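Packing and Desk Supply Assistant (part-time)
Konlow Office Goods, Otberg site

Job reference: 1601
Hours: 20 per week, mornings
Start: September
Contract: fixed term, with a chance of renewal

About the job

Konlow supplies pens, cups, pads and other small desk items to offices, schools and conference venues. We are hiring one part-time assistant for the sorting and packing room at our Otberg site. The work is done at white-topped tables. You will take items from stock, look them over, put them in the right place and pack them for shipping.

Most orders are small. A typical desk set has a pen, a cup to keep it in and a notepad. Customers such as Tagle order the same set many times a year and expect each one to look like the last. Other orders change every week, and you will work from a printed sheet that tells you what goes in each box.

You will be one of five people on the morning shift. The shift starts at 7:30 a.m. and ends at 11:30 a.m., with a paid 15-minute break.
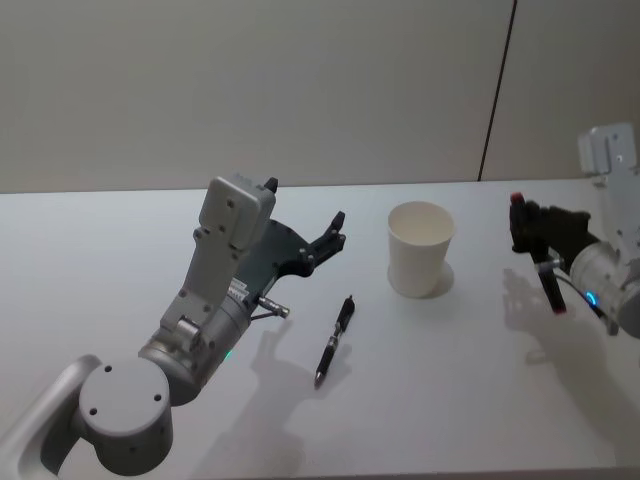
What you will do

Check pens before they are packed. This means looking at the clip, the barrel and the tip, and writing a line on scrap paper. Pens that skip or leak go in the reject tray.

Place pens in cups or in the card sleeves, depending on the order. Pens go in tip down unless the sheet says otherwise.

Check cups for chips, marks and rough rims. Wipe off dust with the cloths provided.

Fold boxes, pack the sets, add the paper filler and close the lids. Tape is applied at the end bench by whoever is on labels that day.

Keep your table clear. Only the items for the current order should be on it. Drinks and phones stay in the break room.

Fill in the tally sheet at the end of each order and hand it to the shift lead.

Sweep up and restock the paper filler before you leave.

In the run-up to the school year we also pack the Mondov range, which has more parts per box. Everyone on the shift takes a turn on it. The busiest day last year came to 628 boxes across the whole shift, but a normal morning is well below that.

What we are looking for

You need to be able to read an order sheet in English, follow it in the right order and say so when something on it looks wrong. You should be comfortable handling small objects for a few hours at a time. Good close-up eyesight is needed, with glasses or contacts if you wear them.

The work can be done standing or on a high stool, and you may switch during the shift. Full cartons weigh up to 20 pounds. There is a cart for moving them, and you can ask for help with lifting.

Experience in a warehouse, store or mail room is useful but is not required. We train new people for 3 weeks. During training you will work next to someone who knows the orders, and you will start with single pens and cups before moving on to full sets.
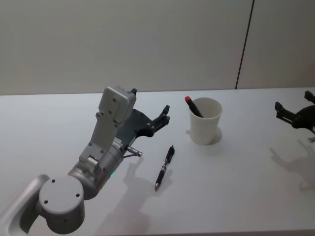 A black pen and a white cup on the tabletop.

Pay and conditions

Pay is $18.50 an hour, including during training. Wages are paid every two weeks by direct deposit. Paid time off builds up from the first day, and unused hours are paid out at the end of the contract.

We provide aprons and cotton gloves. Please wear closed shoes with flat soles. Long hair should be tied back, and rings with raised stones should be left at home or in your locker.

The building is from 1927 and has been refitted inside. The packing room is on the ground floor and has step-free access from the parking lot. There is a bus stop at the front gate and a covered rack for bikes. Parking is free, but the lot is shared with the business next door and fills up after 8:00 a.m.

How to apply

Send a short letter and a list of your past jobs to the Konlow hiring office in Otberg, by mail or by hand at the front desk. Put the job reference on the envelope. The front desk is open from 8:00 a.m. to 4:00 p.m. You do not need to include a photo or references at this stage.

Tell us in your letter which mornings you can work and whether you could take extra hours in August and September. If you need any changes to the table height, seating or lighting, mention it and we will set that up before your first visit.

People we would like to meet will be asked to come in for one hour. That includes a short talk with the shift lead, a look at the packing room and a paid tryout in which you pack a small order from a sheet. We reply to every application, usually within two weeks.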